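Perkerness Program - Progress Report to Clesum
Work Package 2: Weld Procedure Rules for Thick-Walled Nickel Alloy Piping
Prepared by Nikola Nowicki, Ploseck

1 STATUS
Work Package 2 is on schedule except for the creep test series, which is behind by one furnace cycle. The draft rule text for groove geometry and preheat has been sent to the reviewers. The text for post-weld heat treatment is still in outline. No change to the total budget is requested in this period.

2 WORK DONE
2.1 Groove geometry
The current rule gives a single minimum root radius for all wall thicknesses. Trial welds on 40 mm wall pipe showed lack of sidewall fusion where the groove was cut to that minimum. The draft now ties the root radius to wall thickness and to the weld process. Two processes are covered: gas tungsten arc and hot-wire gas tungsten arc. Submerged arc is left out until Pangilinan has delivered its section coupons.

2.2 Interpass temperature
The limit in the draft is carried over from the existing rule. The thermocouple records support it for the fill passes. They do not settle the question for the root pass, where the readings from the inside surface were lost on one of the trial pipes. The root pass will be repeated with the thermocouples spot welded and strapped.

2.3 Volumetric examination
Phased array ultrasonic examination was compared with radiography on the same welds. Sidewall flaws were sized more closely by ultrasonic examination. Coarse grain in the weld metal raised the noise level at the center line - this limits the claim that can be made for flaws in that zone. The draft allows ultrasonic examination in place of radiography only where a demonstration block of the same alloy, wall thickness and weld process has been used.

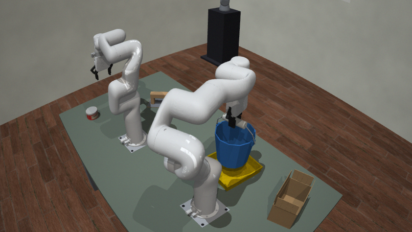 3 OPEN ITEMS
3.1 Creep tests
The cross-weld specimens have been machined and measured. Furnace 2 was out of service for replacement of its control unit and is now back in use. Loading of the remaining specimens starts in December. The first rupture data will not be available in time for the next draft, so the weld strength reduction factors will stay in brackets.

3.2 Material certificates
The certificates for the second heat of pipe do not state grain size. Pangilinan has been asked for the mill records. If these cannot be found, grain size will be measured at Ploseck on offcuts from the trial pipes.

4 NEXT PERIOD
Planned work is the repeat root pass, the heat treatment text and a reply to reviewer comments on Section 2.1. Reviewers have 90 days for comment from receipt of the draft.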